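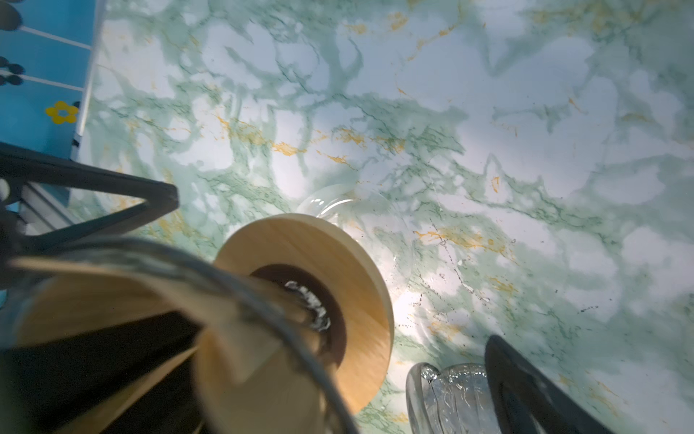 Unit 3: Gathering Demonstrations
Sirkby Robotics Lab Course, handout for the February sessions

Read this before your first slot at the bench. It covers what we record, how an episode is set up, and which episodes we keep. The training side comes in Unit 4.

What an episode is

An episode is one complete attempt at one task, from arms at rest to arms at rest. It holds the joint positions of both arms, the gripper openings, the video from all cameras, and one line of text saying what the task was. The learning system sees nothing else. If you moved a bowl by hand halfway through, the recording has no way of knowing that, and the policy will learn that bowls sometimes jump.

Each group works toward 200 usable episodes. Last year's groups ended with 119 on average, mostly from starting late and throwing out a lot. Plan on a session of two hours giving you fewer than you expect.

Camera views

We record from a fixed view over the table and from small cameras at the wrists. The fixed view shows where things are in relation to each other. The wrist view shows the last few inches before contact, where the fixed view is often blocked by the arm itself. Check both before you start. A wrist camera that has been knocked a few degrees will spoil a whole session, and you will probably not notice until playback.

Laying out the table

Change the layout between episodes. Move the target object, turn it, and change what stands near it. Students tend to return things to the same spots out of habit, and the resulting policy then reaches for the spot whether or not the object is there. Use the layout cards in the Stuter folder if you find yourself repeating.

Leave some objects on the table that play no part in the task. Bottles, rolls of tape and spare bowls are all fine. They should be within view and now and then a little in the way. 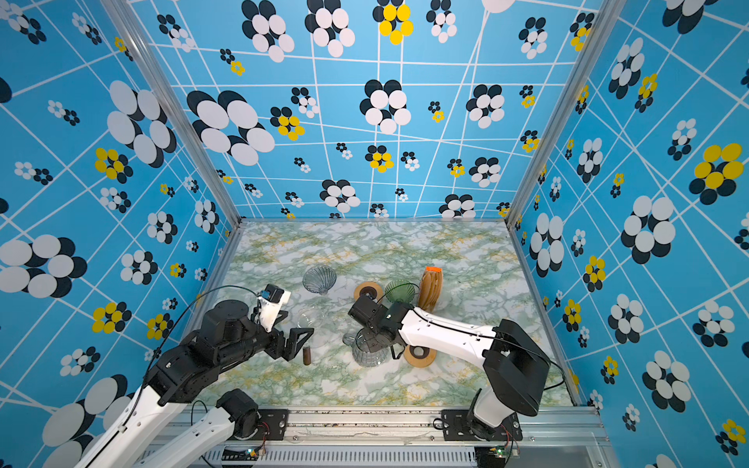

Figure 3.1. Left gripper over a small dark cylinder, right gripper over a ribbed glass pitcher.

Clear glass is the hard case in this unit. Its outline changes with the light and with whatever is behind it, and on a veined tabletop it can nearly vanish. Do not swap it for something easier. Record it in different places on the table, including spots where the glare is strong, and write "glass" in the task line so that these episodes can be pulled out later.

Driving the arms

Move at a steady pace. Long pauses while you decide what to do next end up in the data as well, and the policy will copy them. Practice a task with the recorder off until you can do it without stopping.

With two arms, decide beforehand which one does what. A common split is that one arm holds and the other brings. Keep to the same split for the whole set. If an arm has nothing to do, park it off to the side with the gripper open.

Small slips are fine if you recover from them. A missed grasp followed by a clean second try is a useful episode - keep it, and mark it "recovery." Failed attempts that you gave up on go in a separate folder.

The coffee set

The second half of the unit uses the coffee things: dripper, filter, server and carafe. It is a longer task, so record it in stages. Picking up the dripper is one stage, placing it is another, and the filter is a third. Each stage gets its own task line. Use the wording from the Unomton list and do not improve on it, as two phrasings for the same action will be treated as two actions.

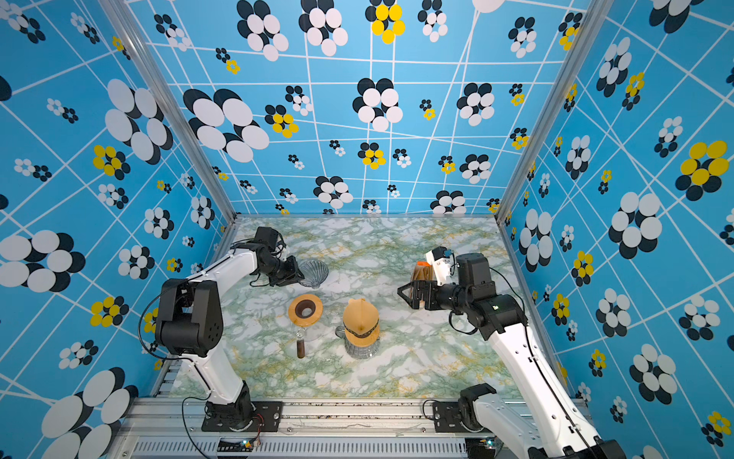 Sakalauskas objected to the stages when a draft of this handout went round: cutting a long task into pieces leaves the policy with no examples of getting from one piece to the next, and that is where it tends to stall. Groups that have the time should therefore record roughly one episode in ten as a full run, start to finish, under the task line "full."

Before you leave the bench

Play back the first and last episode of your session in all views.
Delete nothing. Move rejected episodes to the reject folder with a word or two on why.
Fill in the log sheet: group number, task lines used, episodes kept, episodes rejected.
Park both arms and switch off the motor power, then the cameras.

Log sheets are due at 5 p.m. on the day of your slot. Bring your reject folder to the Unit 4 session, where we will train once with it and once without.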